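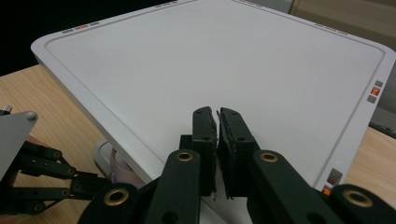

我一直不太相信“桌面清空”这回事。十一月开始又流行起来了，打开哪个平台都有人把桌子擦得干干净净，上面摆一杯水，说自己从此效率翻倍。杯子放那儿当然好看，可是我想问一句，拍完以后呢？键盘呢？充电线呢？昨天没看完的单子呢？我家这张浅色木桌，光是一台灰白色的方形设备就占掉好大一块。圆角，顶面平平的，哑光，单看挺素净，按理说放在任何一张“极简桌面”里都不丢人。可它边上那一圈小标记里，总有几个亮着橙色，白色的边一衬，想不看见都难。清空派的文章里从来没有这种东西。他们的桌子上好像什么都不用通电。

先说我为什么又折腾了一遍。我用了一个叫 Ludex 的整理打卡应用，试用期 12 天，每天给你派一个任务。第一天是“清空一个平面”。我照做了，把桌上的东西全挪到床上，拍照，打卡，屏幕上撒了一阵彩带。然后到了晚上要睡觉，只好再从床上挪回桌上。它没有问我东西最后去了哪里，照片过关就行。后面几天大同小异，清空一个抽屉，清空一格书架，每次都撒彩带。到第 7 天，任务是“和一件旧物告别”，我在屋里转了半天，最后扔了一支写不出水的笔，也给我撒了彩带。我不知道这算谁骗了谁。

应用里还有一个“物品清单”的功能，要你把东西逐一登记，说是登记了才会珍惜。我录到 32 件就停了，那 32 件全是桌上的，还没开抽屉。评论区有人晒自己录到 637 件，下面一片佩服。我倒是好奇，录这 637 件花的时间够不够把家里地拖上几遍。当然人家可能乐在其中，我不评价，我只是不想录。

再说收纳盒。整理文章看到最后，十有八九会出现收纳盒，我这次也没躲过去，买了一组 Gesent 的抽屉式桌面盒。买之前想得很好，笔归笔，线归线，纸归纸。到手放上桌，第一反应是桌子更小了。盒子有壁，壁有厚度，盒子之间还得留一点缝，不然抽屉拉出来会蹭。原先一把笔往杯子里一插就完事，现在它们躺在抽屉里，宽宽敞敞，占的地方是原来的好几倍。我试了一个星期，线那一格最先失守，因为线不肯老实躺着，一关抽屉就夹住。后来盒子搬去了厨房，放茶包和橡皮筋，倒是很合用。放茶包我是服气的。

线的问题值得单独讲几句。很多人推荐扩展坞，说“一根线解决所有”。我有一个 Usbridge 的，用了有一阵了，东西本身没毛病，但“一根线”这个说法我要抬个杠。从电脑到扩展坞确实是一根，从扩展坞出去的那些，原来几根还是几根，另外多了扩展坞自己的电源。桌面正前方是干净了，乱都转移到了后面，靠墙那一侧现在谁看谁头疼。如果你的标准是“从椅子上看过去干净”，那它做到了。我的标准是打扫的时候能不能把桌子往外拉一下，那就没做到，拉之前得先趴下去看看会扯到什么。

然后是灯。这个我怨气比较大。不知道从什么时候开始，家里每样插电的东西都觉得有义务亮给我看。插线板要亮，显示器关了也要亮，充电头亮一个蓝的，夜里能照见天花板。我能理解亮灯有用，通没通电，看一眼就知道。可是我坐在桌子跟前，要用什么我自己会按，不用它一直汇报。白色外壳尤其吃亏，做得越素，亮的那一点越扎眼。黑色的东西至少白天能混过去。

网上的办法是贴遮光贴，专门有卖的，裁成小圆片小方片。我没买，用的是半透明的纸胶带，撕一小截盖上去，光就柔下来了，还看得出亮没亮。这个办法我推荐，理由很简单，不花什么钱，后悔了一揭就掉。要提醒的是别贴散热孔，也别贴在需要用手指按的地方，胶带边会卷，卷起来沾灰，比灯还难看。显示器那个我盖了两层。插线板没盖，它在桌子底下，我眼不见为净。

台灯我也换过。原来那盏底座太大，换成了夹在桌沿上的 Solís，桌面确实省出一块来。省出来的那块当天晚上就放了一摞待处理的信，一直放到现在。这件事比什么整理理论都让我明白一点：我家桌面上的空地是留不住的，你腾出多少，它就长出多少。有人会说那是习惯问题，要养成“用完归位”的习惯。我养过。问题在于有些东西一天要用好几回，归位归得我心烦，最后它们的“位”就定在了桌上。既然如此，承认桌子就是它们的位置，大家都轻松一点。

所以现在我的做法很土。大件不动，它占着就占着，我围着它安排别的。大件顶上不放东西，这一条是硬规矩，平的顶面太招人了，今天放一张收据，明天放一个杯子，后天就成了第二张桌子。小件只留当天要用的，剩下的一股脑扫进一个鞋盒，鞋盒放椅子旁边，不分类，不贴标签。要找什么就翻，翻不到说明也没那么急。信件等周末再说，虽然上个周末也是这么说的。

擦桌子倒是变勤快了。木头桌面颜色浅，咖啡圈一出来就很明显，我用拧得很干的布顺着纹路擦，大件四周多走一遍，底下隔一阵抬起来清一次灰。有篇文章教人用某种精油兑水，说能“唤醒木头”。我的木头睡得挺好，先不唤了。

Ludex 的试用期过了，弹窗问我要不要续费，解锁“进阶断舍离”。我点了以后再说。隔天早上它又推送过来一句，说我的桌面想念我了。我抬头看了看，信还在，鞋盒满了，橙色的小方块照样亮着。午饭前我得先把鞋盒倒出来，昨天的取件单好像在里面。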